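Section 4. Recording two-handed demonstrations with the Starka hand grippers

By the time you reach this section you should have the Gutora recording software running on your computer, both grippers charged and paired, and the tag cubes fitted and checked as set out in Section 3. If any of those is still outstanding, please go back and finish it first. It is very tempting to skip ahead to the interesting part (we have done it ourselves more than once), and it nearly always costs you an afternoon.

The method in this guide is the one we use for the Inow study, in which a policy is trained only on demonstrations made by people holding grippers, and is then tried out on a pair of arms that it has never been recorded on. For this to work, the position of each gripper must be known throughout the demonstration, along with how far its fingers are open. The position comes from the printed cubes on top of the grippers, as seen by the overhead view. The finger opening comes from the gripper itself. Both are written into the same recording, which we call an episode.

4.1 Getting the table ready

1. Choose a table that you can sit at comfortably with both elbows free. Round or square makes no difference to the software. A plain, matt top is kinder to the tag tracking than a glossy one, which can throw back bright patches of light.

2. Put the object you are going to handle within easy reach of both hands. You should be able to touch it with either gripper without leaning forward.

3. Leave a few everyday things on the far side of the table. In our early work we cleared everything away, and the policies that came out of it were rather easily upset by a stray mug. Move these things about between batches, but leave them alone in the middle of one.

4. Look at your windows. If you have blinds, set them and then keep them as they are for the whole batch. Strong sunlight falling across one cube and leaving the other in shade is the commonest cause of lost tags that we come across.

5. Run any gripper cable down past the side of the table and give it plenty of slack. It should never pull on your wrist when you reach out.

CAUTION: Cables lying on the floor are a trip hazard. Tell anybody sharing the room before you start, and keep the wheels of office chairs well clear of them.

4.2 Taking up the starting pose

6. Sit close to the table with your back fairly straight. Bare forearms or close-fitting sleeves are best, as a loose cuff can flop over the edge of a tag.

7. Pick up the left gripper and then the right, with the cubes facing upwards. They are not interchangeable! Each cube has its own set of patterns, and if you swap them the software will happily record your left hand as your right.

8. Bring the two grippers forward until the fingers are on either side of the object, close to it but without touching. Hold still there until you hear the tone.

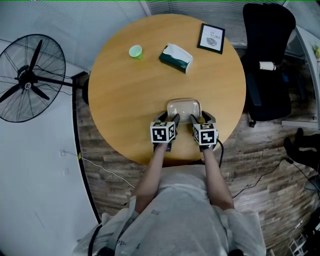 Figure 4.1. Starting pose for the tray task, seen from overhead.

The tray in Figure 4.1 is a good one to learn with, being small, light and simple to hold from both sides. We do suggest that you start with something of this sort even if your own project is about something quite different. A slightly translucent object is also a fair test of the policy later on, when it has to find the edges for itself.

NOTE: The overhead view is allowed to include your head and shoulders. They do no harm to the tracking so long as they don't come between the view and the cubes. If you tend to lean in when you concentrate (most of us do), move your chair in a little so that you have less reason to.

4.3 Recording an episode

9. Start the episode from the Gutora screen, or with the foot switch if you have one. The tag indicators for left and right should both be green.

10. Close both grippers on the object gently and together. Lift it, carry it to the place you have chosen, set it down and open the fingers fully. Move at the pace you would use for a cup of tea you didn't want to spill.

11. Draw both grippers back to the starting pose and stop the episode. Keep your hands still for a moment before stopping, so that the software has a clean ending to work with.

If you fumble the object, carry on and finish the task if you can. A recovery of this kind is useful to the training and we would much sooner have it than not. Only throw the episode away if the object has left the table or one of the cubes has been knocked loose.

CAUTION: The gripper fingers can pinch. Keep your free fingers behind the guard, and do not let small children play with the grippers between episodes, however nicely they ask.

4.4 How many episodes to record

For the tray task we recorded 105 episodes and kept 100 of them for training. The five we left out all had a long stretch with one cube hidden, usually because one hand had crossed over the other. You may well manage with fewer for a simple lift. Tasks where one hand has to wait for the other will want more, and the Inow set, with every task added together, came to 3000.

Do take breaks. Tired hands make jerky recordings, and we could see it quite plainly in the traces from our February sessions, where the later episodes in each sitting were noticeably rougher than the early ones. We now change operators part-way through, and this has the pleasant side effect of giving the policy more than one person's way of moving to learn from.

4.5 Checking what you have recorded

Open the batch in the Dow viewer and play back a few episodes from the start, the middle and the end. You will see two coloured lines, one for each gripper, and a strip underneath that shows the finger opening. The lines should be smooth and unbroken. A short gap is filled in for you and marked in grey, while a longer one is marked in red and the episode is set aside until you decide what to do with it.

If both lines drift slowly in the same direction, the overhead view has most likely shifted and you will need to repeat the calibration in Section 3. If only one line jumps about, look at that gripper's cube for a smudge, a lifted corner or a loose screw, and wipe the faces with a dry cloth.

Once you are happy with the batch, choose Export and give it a name you will still understand in a few months' time. Training is covered in Section 5.

Section last revised July 2022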